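Home Forums Workshop Members Search Log in

Automation & Controls > General > Table clearing: solved or not?

1,481 views | 25 replies | 40 likes

gantry_left
Posted January 6, 2025

I have been asked to write up whether a single-arm unit could take over resetting the tables in our break area. The task is small: cups back on coasters, loose items into their containers, lids closed, surface clear. The Midum sales engineer calls this "production ready." I have my doubts and would like to hear from people who have run anything like it outside a demo cell.

We currently run two Otisar pickers on the packing line. They handle one part, one pose, one tray. I don't consider that evidence either way.

torque_spec
It depends on what you call done. We trialed a Valente arm in October on mixed drinkware. 500 attempts, fixed lighting, matte table. Upright ceramic and plastic cups were no problem. Metal ones lying on their sides were where the failures piled up. The depth sensor returns garbage off polished steel, so the planner grasps at a surface that isn't there, the finger touches the wall of the cup and the cup rolls. After that it's a moving target and the whole pose estimate has to be redone.

gantry_left
What was the failure count on the steel?

torque_spec
40, nearly all of them cups on their side. We did not try to fix it in software. We told people to stand the cups up, which takes away a good part of the reason for having the arm.

burrknife
I disagree that this is a sensing problem. Bare stainless can be handled with a tactile finger and a slow approach. The hard part is using two hands on unrelated things at once. Take this one:
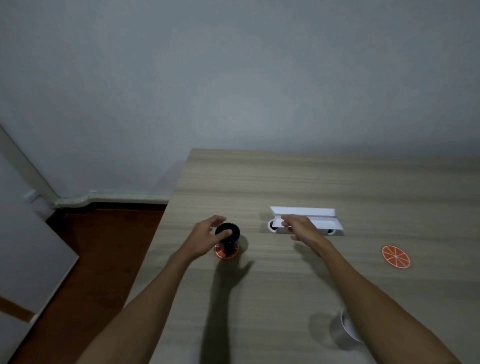
Left hand on the black cup, right hand reaching into the open box. Steel cup still on its side.

A person does that without planning it. Most two-arm controllers I have used either lock both arms into one coordinated motion or run them in turns. Running in turns is safe and slow. Running them independently in a shared workspace means continuous collision checking between the arms, plus the raised lid, which is thin and easy to miss in a coarse voxel map.

torque_spec
Turns would be fine for a break area. There is no cycle time requirement on a coaster.

burrknife
There is if someone wants to sit down.

mill_and_fill
Coasters are worse than cups, in my experience. A flat disc on a flat table has almost no edge to grip. Suction works if the face is smooth and fails on cork or fabric. We ended up sliding ours to the table edge and pinching from there — crude, but it held up. Placing a cup on one is easier than picking one up. You get most of the radius as tolerance before it tips.

The hinged lid would worry me more. Closing it takes a push along an arc, and if the box is light the whole box walks across the table. You need a second contact to hold it down, so burrknife's two-arm point stands, at least for that step.

gantry_left
Would a fixture for the box be acceptable? A shallow recess in the table, say.

mill_and_fill
Sure, but then you are automating the table. Price that in.

static_friction
Contrary view. We have had a Grira unit putting away hand tools since spring and it does the job. It drops things. It asks for help a few times a shift. It is still less trouble than the argument over whose turn it is. I think this forum sets the bar at "never fails" when the people doing the work now don't meet that either.

torque_spec
Tools in foam cutouts are a structured problem. Cups left wherever somebody put them are not.

static_friction
Ours don't start in the cutouts. They start on the bench in a heap.

torque_spec
Fair. What is the recovery when it drops one on the floor?

static_friction
It flags it and goes on to the next item. Somebody picks it up.

gantry_left
That may be the answer for my write-up: upright cups yes, lids and tipped metal no, floor never. I'll ask Midum for a trial using our own cups and a box that isn't bolted down. If they decline I'll post that too.

burrknife
Ask them to leave the blinds open during the trial. Arm shadows moving over wood grain gave our segmentation a bad week.

Reply | Share (25) | Report
Previous thread Next thread Back to top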